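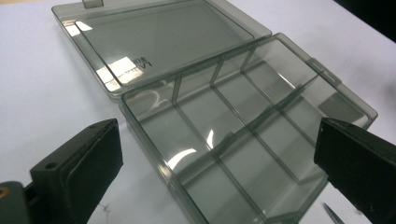 Giang Kiều has repaired hearing aids at Clamach for 16 years, and her main complaint concerns labelling. "A receiver looks like every other receiver once it is out of the packet," she says. "If the part number is lost, you are measuring impedance with a meter to find out what you own."

The workshop handles almost 3,000 units a year. Most arrive with one of two faults: wax in the sound outlet, or corrosion at the battery contacts. Kiều treats the first as cleaning and does not log it as a repair. The second needs the contacts replaced and the battery door checked for fit. "People force the cell in upside down. The door bends, the contact bends with it, and after that the aid cuts out whenever they chew."

Stock is kept by model and then by side, left before right. Tubing is cut on the day. Domes are sorted by diameter, and open and closed types are never stored together.

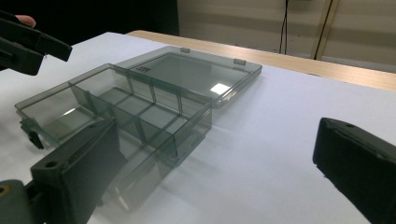 Thắng Tiêu disagrees with the sorting by side, and would file everything by date of purchase, on the grounds that adhesives and filters age while shells do not. Kiều accepts the point for filters. "For filters, yes. I write the month on those. Anything from before August goes out first."

She is less patient about drying. Aids left overnight in a jar with desiccant come back less often, in her experience, but the capsules have to be changed. "They sit there for two years and the owner thinks it is still doing something."

Bench time for a contact replacement is 22 minutes, including the listening check. Kiều does that by ear with a stethoscope clip before using the test box, as the box will pass an aid with a faint crackle. She has asked for a second test box. The request is with purchasing.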